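Soporte Litulico › Pinzas de mano › Ticket abierto por cliente
Asunto: la pinza pierde objetos finos y el ancho que registra no vuelve a cero
Estado: pendiente de cliente
Producto: kit Mollel, pinza de mano con módulo de registro

Mensaje inicial

Hola, soy Erlinda Salazar, escribo desde Zornisville. Compramos el kit para grabar demostraciones de tareas de cocina (poner la mesa, recoger cubiertos, esas cosas) y en general estoy contenta, que conste, porque en la mano se lleva bien y el gatillo no cansa tanto como el del modelo que teníamos antes. Pero llevo una temporada peleándome con los objetos finos y ya no sé si es cosa mía, de los dedos o del programa.

Os cuento. Con tazas, cajas y paquetes, ningún problema. Con palillos, pajitas o mangos de cucharilla pasa una de estas dos cosas: o el objeto gira entre los dedos en cuanto lo levanto, o aguanta bien pero luego en el registro el ancho sale como si la pinza estuviera abierta 7 mm. ¡Con un palillo dentro! Y al soltar y cerrar en vacío tampoco vuelve a cero, se queda en 2 mm y pico.

Lo que ya he probado por mi cuenta, para que no me lo mandéis otra vez:

Reiniciar el módulo, varias veces.
Cambiar el cable por el de repuesto que venía en la caja.
Pasar un paño con alcohol por las almohadillas.
Volver a instalar Naramura desde cero (perdí los perfiles, gracias por nada, el aviso de copia de seguridad sale después de borrar).

Adjunto el registro de una sesión de 50 tomas. En 40 el ancho está mal desde el principio y en el resto se va estropeando poco a poco, que eso es lo que más me desconcierta.

Respuesta de soporte

Hola, Erlinda. Gracias por el detalle. En el registro se ve que la calibración de cero se guardó con los dedos ligeramente separados, así que todo lo que viene detrás arrastra ese error. Antes de tocar nada más, por favor, cierre la pinza sin objeto, mantenga el gatillo a fondo y lance la calibración desde Naramura, menú Dispositivo. Después mueva con la mano cada dedo hacia los lados y díganos si nota juego.

Sentimos lo de los perfiles. Lo hemos pasado a desarrollo.

Erlinda Salazar

Vale, hecho. El cero ya sale a cero, bien. Pero sí hay juego, y no poco: el dedo derecho baila. El izquierdo también tiene un pelín, aunque yo diría que eso es normal. Si aprieto el gatillo flojito, los dedos se juntan antes por la punta que por la base, lo veo a contraluz.

He mirado el manual por si había un par de apriete para los tornillos de las articulaciones y lo único que encontré fue la página 79, que es el despiece, muy bonito y sin un solo número. ¿Me podéis decir cuánto hay que apretar? No quiero pasarme de rosca y luego que me digáis que la garantía no lo cubre.

Otra cosa que he notado, y os la dejo apuntada por si sirve: cuando agarro el palillo por el centro gira menos que cuando lo agarro cerca de un extremo. Ya sé que es física de primero, pero con la pinza vieja no me pasaba tanto.

Respuesta de soporte

No hace falta llave dinamométrica. Apriete hasta que la articulación deje de tener holgura lateral y afloje un octavo de vuelta. Los brazos deben moverse sin esfuerzo; si se quedan trabados, está demasiado apretado. Use la llave pequeña del kit. Ajustar las articulaciones no afecta a la garantía.

Cuando termine, repita la calibración y haga una prueba con un objeto fino en vertical, agarrado por la parte media.

Erlinda Salazar

¡Pues mucho mejor! El octavo de vuelta era la clave, la primera vez lo dejé todo apretado a tope y el gatillo se quedaba a medio camino, un susto. Aflojé, calibré y repetí en la mesa de la cocina con palillos de madera, que es con lo que peor me iba.
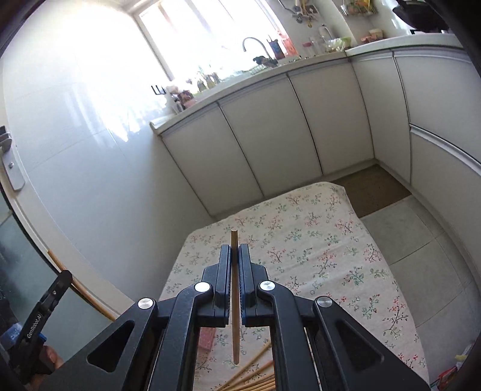

De la tanda nueva me salen bien casi todas. El ancho se mantiene estable mientras tengo el palillo cogido y al cerrar en vacío vuelve a cero, o a una décima, que me da igual. Lo de que gire ha bajado muchísimo, aunque si muevo la mano deprisa todavía se me inclina alguno. Supongo que para eso lo que toca es cambiar las almohadillas, ¿no? Las mías son las que venían montadas y tienen ya su uso.

Me quedan tres preguntas y os dejo tranquilos:

Las almohadillas de repuesto, ¿se venden sueltas o hay que comprar el juego con los dedos? En la tienda solo me aparece el juego completo y me parece caro para dos tiras.

¿Cada cuánto recomendáis repasar las articulaciones? Yo grabo casi a diario.

Las 50 tomas de la sesión mala, ¿se pueden corregir? En las que tienen el error fijo imagino que bastaría con restarlo, pero las que se van desviando no sé por dónde cogerlas y me da rabia tirarlas, que eran de las largas.

Respuesta de soporte

Nos alegra leerlo. Las almohadillas se venden sueltas, pero hay que pedirlas por este mismo ticket; le enviamos la referencia por correo. Con uso diario, revise la holgura una vez por semana y calibre al empezar cada sesión.

En cuanto al registro: las tomas con error fijo se corrigen en Naramura, Herramientas, Desplazar ancho. Las que muestran deriva no podemos recuperarlas con garantías, porque la holgura cambiaba de una toma a otra. Le recomendamos volver a grabarlas.

¿Nos confirma si podemos cerrar el ticket?

Erlinda Salazar, 5 de julio de 2023

Me lo temía con las de la deriva. Bueno, las repito.

No lo cerréis todavía, por favor, que prefiero esperar a tener las almohadillas puestas y hacer otra tanda moviendo la mano rápido. Y si podéis, meted lo del octavo de vuelta en el manual, en la página del despiece, que sitio hay de sobra.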